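Grelledent Small Premises Fund
Progress report: worktops and cable tidying, Le Goff building, ground floor
Submitted by the Nomero workroom, 29 January 2020

Summary

The grant paid for new white worktops, a rule about cables, and storage to make the rule possible. The worktops are in and are good. The storage is mostly in. The rule is being followed in places. We have spent 81 per cent of the money and do not think we have had 81 per cent of the benefit, and we would sooner say so at this stage than in the final report.

What we said we would do

The application promised to replace the old brown benches, fit hooks and trays for leads, label every lead at both ends, and leave each surface clear when work stopped. It also said that people would spend less time looking for things. We should admit that we had no measure of how long people spent looking for things before, so any claim of an improvement will be an opinion. Two of us who read the application again last week could not remember why we thought otherwise.

Worktops

Vatex delivered and fitted all the tops before the winter break. One had to go back with a chipped corner and the replacement came within the fortnight. The white finish was the most argued-over part of the order. Those in favour said small dark parts would show up against it, and they were right: black screws, cable ends and bits of clipped tie are much easier to find than they were on the brown. Those against said it would look dirty by lunchtime, and they were right as well. Pencil comes off with a damp cloth. Marker does not, and there is now marker on the top nearest the door.

Glare was raised as a worry and has turned into a small real problem at the window end in the afternoon. We have not budgeted for blinds and are not asking for them. People have moved to the other end of the bench.

Height is fine for standing work and a little high for the old stools. Our supplier's drawing did give the height, so this one is our own fault. We are trying the stools with their feet wound out before anybody suggests buying new ones.

Hooks, trays and labels

Of the 22 hooks ordered, all are up. Their position is another matter. They were put along the back wall where the fixings were easy, and that means leaning over the bench to reach them. Leads that are used every hour do not go back on a hook that has to be leaned for. They stay on the top. We were told by several people that habit would settle in after a few weeks. It has been longer than a few weeks.

The trays under the bench front have done better. They are shallow, open at the side and close to hand, and things do get dropped into them. Whether a tray full of tangled leads counts as tidy is open to argument. It does at least leave the surface free.

Labelling is behind. The label tape we bought curls off thin cable, and most of ours is thin. Wrapping it round as a flag works until the flag catches on something. A different tape has been tried on one bench and has held so far, but it is dear, and we would like to see it last into March before ordering more. In the meantime there are still black leads in the room that look exactly like other black leads, and the way to find out which is which is to follow one with a finger to the other end.

State of the surfaces

The application used the phrase "clear worktops at all times". We now think that was a silly thing to promise. A bench in use has leads on it. The useful distinction is between a lead that is plugged in and one that is simply lying there, and the rule pinned up by the door makes no mention of it. By that test the benches are better than they were and still not good.

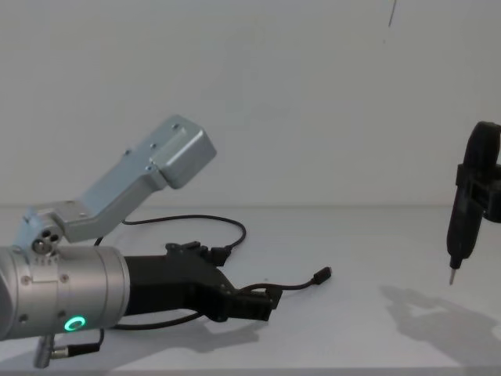
White worktop with thin black cables; the small plug on one of them is resting loose on the surface.

We have rewritten the rule. It now says that a loose end goes in the tray or gets a clip, and it says nothing about the rest. It is shorter, which may help. We are not promising that it will.

Money

Worktops and fitting came in on budget. Hooks and trays came in slightly under. Labels are over, and will be further over if we change tape. The contingency line has been used for the carriage on the returned top, a cost Vatex has agreed to look at but has not yet refunded. We have left it in the accounts as spent.

We considered asking to move part of the remaining money into a second set of hooks for the front edge of the benches. On balance we would like to move the existing ones first. It costs a morning and some filler. If they are still being ignored in their new place, more of the same would be a waste of your money.

Changes to what we will report

The application set a target of 80 per cent of surfaces clear at the end of each session. We have been ticking a sheet for this and do not trust the sheet. It is filled in by whoever leaves last, who has usually just cleared up, and it tells us nothing about the hours before. We propose to drop the target and to report on these points:

- whether the hooks are in use after the move
- whether labels are still on at the end of March
- whether the surfaces can be wiped down without shifting things first

The last is dull but it is the thing the cleaners asked for, and they have had more to say about these benches than most of the people who work at them.

Please let us know if the change of target needs a form. The tape invoice is attached, and the invoice for the trays will follow when we have found it.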